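Chapter 4
Why Paper Remembers: Folds, Creases and Crumples

Pick up any sheet of paper and bend it gently. Let go, and it springs back. Now press the bend flat with your thumbnail. This time a line stays behind, and no amount of smoothing will take it out. Something has changed inside the sheet, and finding out what is one of the great pleasures of studying everyday materials!

Paper is a mat of plant fibers, tangled and pressed together. In a gentle bend the fibers stretch a little and recover. In a sharp fold the ones on the outside are pulled too far, some of them break, and the ones on the inside buckle. The sheet is now weaker along that line, so it will always prefer to bend there again.
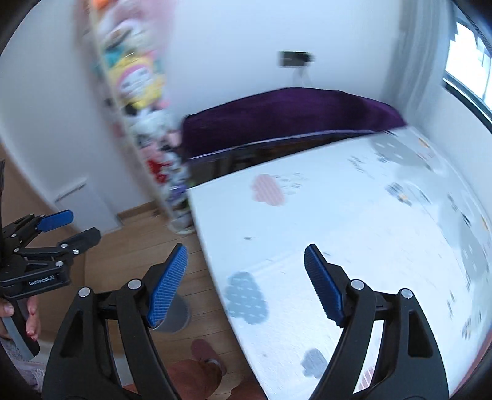 A reader of our first edition wrote in to object that her own road maps never seemed to remember anything, least of all how to close. She has a point, and we come back to it in Section 4.3, where we look at what happens when two creases cross and each one has to pick a direction.

Engineers call the two directions mountain and valley. A mountain fold rises toward you and a valley fold drops away, and turning the sheet over swaps them. The mapmakers at Stokum print their regional sheet with 36 panels, and every crease between them must be one or the other before the whole thing will lie flat in a coat pocket.
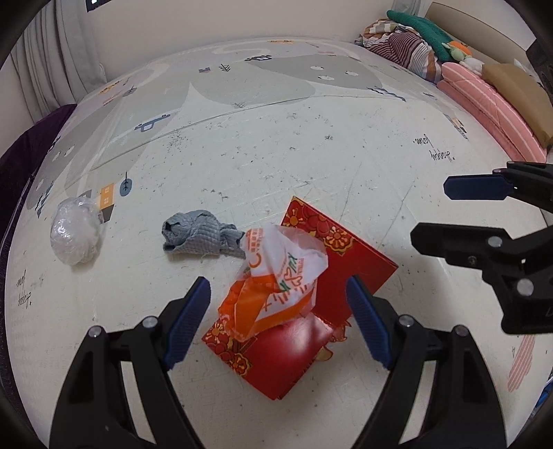

Stiffness is the next idea we need. Thick sheets resist folding much more strongly than thin ones, and the rise is surprisingly steep: double the thickness of a solid sheet and it becomes eight times as hard to bend. Card makers get around this by scoring the line first. A red card with one fold will stand half open in two flat panels, while the thin plastic film of a crumpled wrapper takes dozens of small bends in every direction. You can try both in Activity 2, using the Duan test strips or any card you have at home.

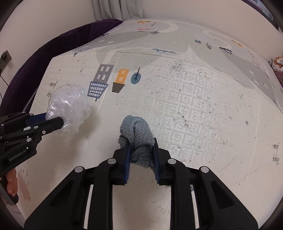 Crumpling looks like pure disorder, and yet it follows rules too. Squeeze a sheet into a ball and the bending gathers into sharp ridges and points, leaving small, nearly flat patches in between. Those ridges hold the ball up. Squeeze as hard as you like and most of what you are holding is still air. In the Zellov worksheet at the end of this chapter you will flatten a crumpled page, trace its ridges in pencil, and compare your map with one that has 736 of them.

4.1 Bending a single sheet

We start with a strip 40 millimeters wide, clamped at one end and free at the other.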